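Workshop tips: when the bench arm stops where it shouldn't

Skolthorpe Shared Workshop, members' pages. Bench arms, page 4: faults and making safe.

Most of the tips on these pages are about glue, blades and keeping the drains clear. This one is about the bench arms, and it was written after the stoppage on a Tuesday in May, when Eleri Prosser had her sleeve caught and the arm did not stop at the first press of the button. She was bruised and nothing worse. The fault turned out to be a small one and the rest of it was habit, so the notes below are mostly about habit.

What went wrong

The job was a simple one. The arm comes down over a part on the bench, takes hold of a knob, turns it and lets go, then does it again. Eleri was running it to see how long the knob would last before it worked loose. The run was set for 2000 turns and she had got through the first 100 without trouble.

At some point after that the arm stopped just over the part and stayed there. The screen said nothing useful. It did not say "fault" and it did not say "finished". Eleri waited, decided it had hung, and reached in to shift the part back to its mark. The arm then carried on with the move it had been waiting to make.

It had not hung. The program, which came from Meinir Mathias's earlier job, had a wait in it of 33 seconds after every hundredth turn, to let the part cool. Meinir knew about the wait. It wasn't written down anywhere that Eleri would have looked.

She pressed the stop button with her free hand and the arm kept going for another short move before it stopped. Iestyn Rowlands took the button box apart that evening and found a loose wire on one of the two contacts. The second press had worked because the button was pushed harder.

First rule: a still arm is a live arm

If the arm is standing still and the power is on, treat it as if it is about to move. It may be waiting for a timer, for a signal, for someone to press a key on the laptop, or for a slow program to catch up. You can't tell which by looking at it.

Before your hands go past the edge of the table:

Press the stop button.
Look at the lamp on the control box and see that it has changed.
Turn the key to "hold" and take it out.
Put the key in your pocket. Not on the table.

It takes a few seconds. If you are moving parts so often that it becomes a nuisance, the job needs a better fixture and you should ask for help making one.

Don't reach in from the side the arm is leaning towards. Stand where you can step back without turning round, and keep the floor behind you clear of bags and stools.

Check the stop button before the first run

This used to be a weekly check and is now done by whoever switches on. Start the slow test move, the one saved as "wave", and press the button once, with ordinary force. The arm should stop straight away. Let the button out, reset, and do it again with the other hand, from the other side of the bench if you can reach.

If you have to press twice, or lean on it, the arm is out of use. Hang the red tag on the control box and write it in the fault book. Don't carry on because it worked the second time. Ours worked the second time.

The box itself is plain inside. There are two contacts, and a wire held under a screw on each. Screws of this sort work loose on a bench that shakes, and they should be nipped up every couple of months with the power off at the wall. Iestyn does ours and signs for it. Please don't open the box yourself unless he has shown you how.

Getting the arm off a part

Sooner or later you will find the gripper stopped close over the work, or closed on it, with no easy way to get the part out. People's first thought is to pull the part. It is the wrong thing to do with a knob or a lever, as you will either snap it or drag the arm with you.
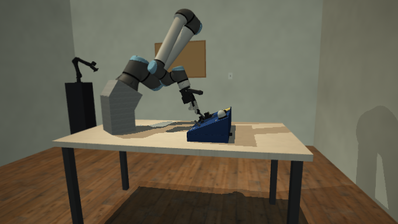

Go to hold and take the key out as before, then look at the gap between the fingers and the part. If there is clear air, the part can slide out sideways, away from the base of the arm. Keep it flat on the table while you do. Lifting it, even a little, is how the fingers get bent, and a part with a slope on it is worse for this than a flat one, as the high end comes up to meet the gripper sooner than you expect.

If the fingers are closed on something, open them from the control box and leave the rest of the arm alone. The slow jog on our arms will not move more than one joint at a time. Choose the joint nearest the gripper first and go up a little. Only use the big joints near the base once the fingers are well clear, as a small turn down there is a large swing at the other end.

If you can't open the fingers because the power is off, wait. Do not let the brakes off by hand. The release is there for getting a trapped person out, and when it is used the arm drops. Two people are needed, one to take the weight and one to work the release. Everyone who uses the bench should have practised it once with Iestyn, with nothing underneath.

Keep your parts where the program thinks they are

The reason Eleri reached in at all was that the part had crept. It had moved only a few millimetres, but she could see the fingers were no longer central over the knob and she wanted it right before the next turn.

Parts creep when they are being pushed and twisted. These are the things that have worked for us:

A strip of non-slip matting, the sort sold for lining drawers, cut to the size of the part. Wash it in warm water with washing-up liquid when it stops gripping. It comes back as good as new several times over.

Two stops screwed to a scrap board, with the part pushed into the corner between them and the board clamped down. Better than matting for anything that gets twisted.

Masking tape round the outline on the table, so that you can see at once if something has shifted. Change it before it goes brittle. Old tape comes off in crumbs, and white spirit on a rag will lift what's left. Test the rag on the underside of the table first.

Double-sided tape is not on the list. It holds well for a morning and then lets go in the middle of a run.

Watch for shadows when you judge the gap, too. With the lamp on one side it is easy to think the fingers are touching when they aren't, or the other way about. Crouch down and look from table height.

Write the waits down

Any program with a pause in it longer than a couple of seconds now has to say so in three places: in the name of the program, on the card clipped to the bench, and on the screen while the pause is running. Meinir has changed hers. The message reads WAITING, WILL MOVE, in capitals, and it stays up until the move has finished.

If you borrow someone else's program, run it once at slow speed with nothing on the table and sit through the whole of it. Solange Barbier found two more hidden waits this way, both in programs that had been passed round for ages. If it's too long to sit through, ask the person who wrote it and get them to fill in a card.

Clothes, hair and the rest

Sleeves above the elbow or buttoned at the wrist. Eleri was wearing a loose cardigan, and it was the cuff that caught.
No lanyards.
Long hair tied back and tucked in.
Rings off, and not left on the bench.
No gloves near a moving arm. Gloves are for the sheet metal corner.
No headphones, even one side. You want to hear the brakes click.

If someone is caught

Press the stop. If it doesn't work, press again, then go to the wall switch marked ARMS, by the door, and turn it off. Do not start with the wall switch unless you are standing next to it. Talk to the person and tell them to keep still. Do not jog the arm to free them unless you are certain which way it will go. For a sleeve, cut the cloth. There are blunt-nosed shears on a hook under each bench and they are not to be borrowed for anything else, parcels included.

Any injury goes in the book, bruises too, and so does any time the arm did something you didn't expect and no one was hurt. We had one of those in the Ruddock room last winter, a sudden start after a long pause, and it was never written up. Had it been, the cards would have been on the benches by May.

Still to do

The replacement button boxes are on order from Brornov. Until they are fitted, the arm Eleri was using runs at slow speed only, and not when you are alone in the building.

Mateja Bošković is putting a floor mat switch on the other bench as a trial. It stops the arm when someone steps on it. It will also stop the arm if you leave a toolbox on it, so don't.

Next practice for the brake release is Tuesday at half past six. Put your name on the sheet by the kettle if you haven't done it.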